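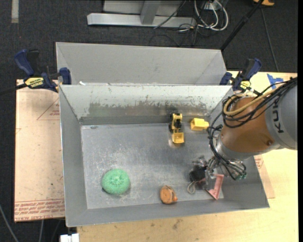 Plusden opens returns sorting room at Casirora

Household goods and toys sent back by shoppers will be checked and made ready for resale on one site

Plusden has opened a sorting room for returned household goods and toys at its Casirora site. The room began taking stock in September and handles items that used to be sent out to three separate stores for checking.

Returned goods reach the room mixed together. A single delivery can hold kitchen sponges, hand tools, toys, lengths of cord and odd plastic parts that have come away from something larger. They are tipped into open metal bins and sorted from there. Sheet metal was chosen for the bins as it can be wiped down between loads and stands up to years of scuffs and scratches.

The room covers 700 square metres and has 20 sorting bays. Plusden took over the building from Le Roux, a furniture wholesaler, which used it as a packing hall. The loading doors and the original concrete floor have been kept. New lighting has been put in over the bays, and the old offices along the side wall have become a washing and drying area.

Sipho Maluleke, who manages the Casirora site, said small and mixed items had always been the hardest part of the returns business.

"A sofa comes back and you know what it is," he said. "A box of bits is another matter. You might have a scrubbing sponge, a toy loader and a piece of pink plastic that belongs to neither of them. Before we had this room, a lot of that went to waste for want of somewhere to look at it properly."

Items leave the bins by one of four routes. Goods that are unopened go back to the store shelf. Toys and tools that have been taken out of their packets are checked for damage, cleaned and sold at a lower price through the Plusden outlet shop. Loose parts are held for 13 weeks in case the rest of the set turns up. Anything left after that is sent for recycling where the material allows it – mostly metal and hard plastics at present.

Used sponges, cloths and brushes are not resold. They are taken out at the first check and disposed of.

Toys have their own shelving at the far end of the room. Vehicles are checked for loose wheels and for moving parts that stick, and any toy with a sharp or broken edge is withdrawn. Battery toys are tested before cleaning and again afterwards.

The site employs 69 people, including those who moved across from the stores. Training for new starters lasts two weeks and covers safe lifting, product checks and the labelling system. Labels are supplied by Hader, which also provides the crates used to carry sorted goods to the outlet shop.

"People who came from the stores already knew the stock," Mr Maluleke said. "What they wanted was bench space and decent light – and they asked for bins they could see into from every side. We have tried to give them that."

Plusden will review the layout of the bays after the winter sales, when returns are at their highest. Garden goods may be added next year if there is room to store them.

Shoppers do not need to do anything differently. Returns can still be handed in at any Plusden store with proof of purchase, and refunds are made in the usual way. Goods cannot be returned directly to the Casirora site, which is not open to the public.

The outlet shop is open from 10am to 4pm.

Press enquiries should be sent to the Plusden press desk.

ENDS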